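What my grandmother's brooch taught me about dressing for a farewell

January 17, 2025

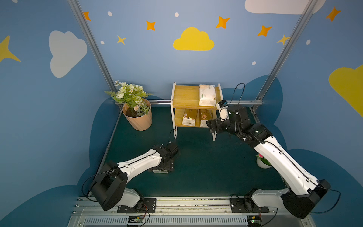
In my family the women have always worn one piece of jewellery to a funeral, and it must be something that came from the person who died, or at least something that person had admired. My aunt Dörte Schwerdtfeger was very strict about this. When I was a child I thought it was a law, like stopping at a red light. Last June it was Dörte herself we had to say goodbye to, and I stood in my bedroom with all my small boxes open and could not decide. She had given me two things in her life: a silver ring which is now too small, and a brooch of blue enamel that belonged to her mother, my grandmother. The blue is a cheerful one, close to the blue of those walls with the clouds and the stars on them, and I was afraid it was too happy for a church.

I telephoned my friend Nabila Metwally, who knows clothes much better than I do. She asked me what dress I had chosen. I said the black one with long sleeves that I bought in Istton, in the shop beside the station. She asked if the brooch would go on the collar or lower. I said I had not thought of it. "Lower," she said, "and on the left, and then leave your neck alone." So I put away the necklace.

The brooch has the shape of a small leaf, and the pin at the back is a little bent. My grandmother wore it for every important day. There is a photograph from my parents' wedding where she has it on a grey jacket, and another one from the opening of the new school in Padilla, where she stands beside the mayor's wife and looks much more elegant than her. I say this with love for both ladies.

Before the funeral I took the brooch to a repair shop called Trimik, because the clasp did not close well any more and I did not want to lose it in the car park. The man there cleaned it also, without asking for extra money. The repair cost 46 euros. He told me that the enamel should never go into the cleaning bath with the sound waves, only warm water and a soft cloth. I write it down for those who have something similar at home.

On the day there were more people than I expected. Three of my cousins had brooches too, all from Dörte. We had not spoken about it before. One was a bird, one was a plain gold bar, and the third was something modern with a big stone that she bought on a holiday and then did not like. My cousin wore it very proudly. At the coffee afterwards we compared them across the table, and an old neighbour told us the story of each one -- I think half of it was wrong, but it was nice to listen.

I have worn the leaf six times after that. Once it was to a christening, once to the theatre, and the other times only to the office at Fillska, on an ordinary cardigan. My colleagues have asked if it is valuable. A dealer at the antiques market told my mother years ago that a similar one was sold for 2,000, but this had small diamonds and a famous name on the back. Mine has no name, only a scratch.

Now my niece has begun to look at it. She is nine, and she wants to know who gets it next. I told her that she must wait for a long time, and that meanwhile she can hold it when we watch television on Sundays -- with clean hands. She went at once to wash them.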